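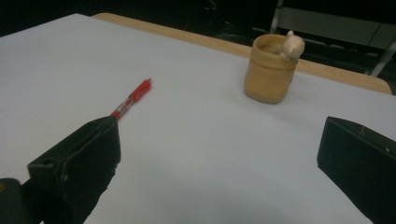
CHAPTER 4
Marking Out on Paper: Surface, Instrument, and Line

After working through this chapter you should be able to:
prepare a table surface for full-size layout work;
choose a pen color and line weight for each class of line;
set out a baseline, a center line, and a first set of offsets;
correct an error without replacing the sheet.

Terms used: ground sheet, bleed, dead edge, witness mark, offset, check line.

4.1 The ground sheet

Full-size layout begins with a sheet large enough to hold the whole part plus a margin on every side. The sheet laid over the table is called the ground sheet. It does two jobs. It carries the drawing, and it hides the grain and joints of the table, which otherwise show up as small steps under the pen.

Paper for ground sheets is sold by weight. Sheets below 110 grams per square meter tend to cockle when inked in long strokes and should be kept for rough work. Very heavy card lies flat but does not fold over a table edge and is awkward to store. The exercises in this book assume a white sheet of medium weight with a smooth face.

The ground sheet need not reach every side of the table. A strip of table left uncovered along one side is called the dead edge. Keep the dead edge on the far side from the worker. It gives a place to tape the sheet down, and a straightedge can overhang it without dragging on the drawing. On tables with rounded corners, stop the drawing area well short of the curve — a sheet that bends over the corner will lift along its whole length.

A sheet that has been rolled should be reverse-rolled once, laid face up, and left under weights overnight. Taping a curled sheet only moves the curl to the middle.

4.2 Pen color

Three line classes are used in this chapter. Outlines are drawn in black. Construction lines are drawn in hard pencil. Check lines, corrections, and witness marks are drawn in red.

Red is kept for checking throughout. A red line never forms part of the finished outline, and anyone who picks up the sheet later can read it on that basis. A red pen with a clear barrel is convenient, as the ink level can be read before a long line is started. A line that runs dry partway has to be overdrawn, and overdrawn lines are wider than the rest.

Cap the pen whenever it is put down. An uncapped pen lying on paper will bleed into the sheet at the point of contact, and the spot spreads through to the table if the paper is thin. Lay the pen clear of the area being worked, parallel to no line on the drawing, so that its edge is not mistaken for one at a glance.

4.3 The baseline

All measurements in a layout are taken from one line. Draw it first, parallel to the near edge of the sheet. For Exercise 4A the baseline is 400 mm long. Mark both ends with short witness marks at right angles, then measure the distance between them a second time from the opposite end. If the two readings differ by more than 2 mm, rule the line out in red and draw a new one below it. Do not erase it.

A common fault is to measure from the edge of the paper. Cut edges are seldom square, and the error carries into every offset taken afterward. Jeptoo Mwakalinga, whose Tlapale workshop notes are the source for the exercises in this chapter, has students trim one corner of the sheet at a slant before starting, so that the edge cannot be used as a reference.

Exercise 4A
Draw the baseline described above. Erect a center line at its midpoint and extend the line upward. Leave all construction lines visible. Add one check line in red from the left end of the baseline to the top of the center line, and write its measured length beside it.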